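Subject: Re: [brirberg-responders] Running costs and the night rota
From: Wyn Rees

Thanks for the replies so far. I'll take the money first and then the rota, as the two have become mixed up in the thread.

The collection at Bretville came to 596 pounds, all of it banked. With the standing orders and the July raffle, the account now holds 3,675 pounds. The car insurance comes out of that next month, along with the service for the older of the two defibrillators. After both are paid we should still be able to replace the response bags, but not the radios.

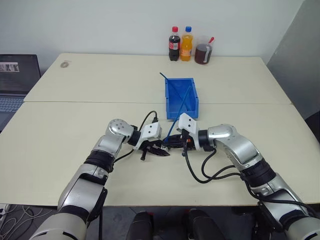 Can the money from the Bretville collection be spent on fuel?
It can, as long as the mileage is for a call-out or for training and the sheet is handed in by the end of the month. Fuel for meetings is not covered and never has been.

On the matter of the radios, someone wrote earlier in the thread:

> I still think we should be asking for the radios now and leaving
> the bags until spring. The bags are tatty but they close. Twice
> last month I had no signal on the Clestimura road and had to drive
> back to the junction to tell control I was on scene. If that
> happens on a cardiac arrest we will all wish we had bought radios.
> Also, does anyone know if Bañuelos are still offering the trade
> price? The quote I have is from last year.

I agree about the signal on the Clestimura road, and I have raised it with control. They have asked for a list of the places where we lose contact, with the nearest house or gate if there is one. Please send me yours and I will put them together. It doesn't need to be tidy.

Bañuelos have confirmed the trade price on bags only. For radios they want a deposit of 600 pounds, and the balance when the sets arrive. I am not keen to pay a deposit out of the account while the insurance is due, so my suggestion is that we order the bags now and apply for a grant for the radios. The form is long but most of it is the same as the one we filled in for the car.

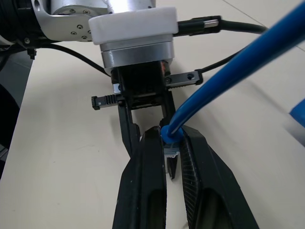
The other thing Bañuelos mentioned is that the bags come in two sizes, and the larger one will not fit behind the passenger seat with the oxygen in place. I have measured it. We should order the smaller size and keep the burns kit in the boot, where it is now.

Now the rota. We have 20 people signed off to respond, but the night shifts are falling on the same few each week. I have put a blank sheet for next month in the shared folder. Please mark the nights you can't do as well as the ones you can, so that I am not guessing. If you are covering for someone, change the name on the sheet yourselves and text me after.

Refresher training is at 7 pm in the Brirberg hall, upstairs room. Bring your own pocket mask. Anyone whose certificate runs out before the winter needs to be at this one or tell me which other one they are going to.

Replies to the list please, except for the signal list, which can come straight to me.

Wyn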